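Startseite > Handbücher > Zweiarmzelle Endon > Kapitel 4: Einrichtung und Pflege

Kategorie: Montage- und Wartungsanleitungen

4.3 Einrichten des Arbeitstisches und Überprüfen der Greifer

Dieser Abschnitt gilt für Zellen der Baureihe Endon mit zwei gegenüberliegend montierten Armen. Die Arbeiten dürfen ausschließlich von Personen ausgeführt werden, die in die Zelle eingewiesen sind. Der Profilrahmen muss zuvor gemäß Abschnitt 4.2 ausgerichtet worden sein.

VORSICHT: Quetschgefahr zwischen Greifer und Tischplatte. Vor jedem Eingriff ist die Zelle abzuschalten und gegen Wiedereinschalten zu sichern. Nach dem Abschalten sind 30 Sekunden abzuwarten. Die Arme können dabei absinken und sind abzustützen.

1. Tischplatte mit einem trockenen, fusselfreien Tuch reinigen. Lösungsmittel sind nicht zulässig.

2. Schrauben der Armkonsolen auf festen Sitz prüfen und bei Bedarf nach Tabelle 4-1 nachziehen.

3. Kabelführung beider Arme kontrollieren. Die Leitungen müssen allen Gelenkbewegungen folgen können, ohne zu spannen oder an den Profilen zu scheuern.

4. Greiferfinger auf Verschleiß und Faserreste untersuchen. Fasern mit einem weichen Pinsel entfernen. Finger stets paarweise austauschen.

5. Zelle einschalten und im Programm Belay die Referenzfahrt mit verminderter Geschwindigkeit starten.

Hinweis: Weicht ein Arm um mehr als 2 mm von der Referenzlage ab, ist die Grundstellung neu einzulernen. Eine Korrektur über die Greifpunkte ist nicht zulässig.

6. Körbe und Tücher für den Probelauf auf dem Tisch bereitlegen. Die Lage der Körbe darf von Lauf zu Lauf abweichen -- sie müssen jedoch vollständig im Arbeitsbereich beider Arme stehen.

7. Probelauf starten und den Greifvorgang von außerhalb des Arbeitsbereichs beobachten.

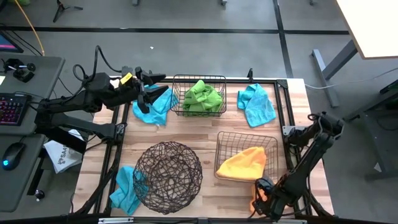 8. Fehlgriffe mit Angabe des Arms in das Wartungsbuch eintragen. Wiederholt sich der Fehler am selben Arm, sind die Schritte 3 bis 5 erneut durchzuführen.

Hinweis: Bei leichten Stoffen ist die Greifkraft schrittweise zu erhöhen, ausgehend von der niedrigsten Stufe. Der Wert 100 ist festen Gegenständen vorbehalten.

Wartungsintervall: alle 2.000 Betriebsstunden sowie nach jedem Wechsel der Tischplatte. Freigabe des Abschnitts: Naledi Tshabalala, Technische Dokumentation.

© Prindus | Kontakt | Impressum | Nach oben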